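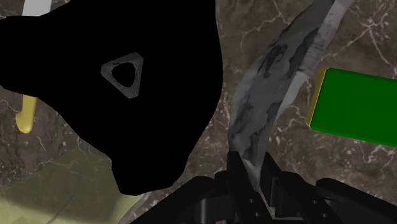 Simulation view, Station 2: the gripper holding the curved gray piece.

The Vandthorpe sorting hall received notice of the change in April. The notice stated that Station 2 would operate under automatic control, that no position would be eliminated, and that the duties of the present operator would be revised. It was signed by Sherif Hajji on behalf of the Adville office.

Matilde Sequeira read it twice and initialed it in the space provided.

Her revised duties were performed at a desk. Each grasp was first attempted in simulation, and she was required to mark it as accepted or refused before the arm in the hall was permitted to repeat it. The form allowed a reason of one line. During the first shift she marked 225 grasps and refused most of them.

Mr. Hajji came down to discuss the figure.

"The system considers this one secure," he said, and indicated the gray piece on the screen, held by its narrow end between the two fingers.

"It is secure," said Matilde Sequeira. "It is also long, and all of its weight is above the hand. I would have taken it by the middle."

"Is that written in the procedure?"

"No."

He asked her to write it. She requested a larger box on the form, and the request was forwarded to Abera, where such matters were decided. In the meantime she used the back of the old shift sheets. She wrote which pieces should be taken first and which should be left until their neighbors had been moved. It was slow work - she often had to close her hand on nothing, above the desk, to learn what it was she did.

The notes were entered as an appendix under her employee number, 1,452. Refusals declined. By the end of the quarter her desk was scheduled for mornings only, and a second notice was placed in her tray.

She left it there until the break, and went out to the hall to watch the arm take a long piece by the middle.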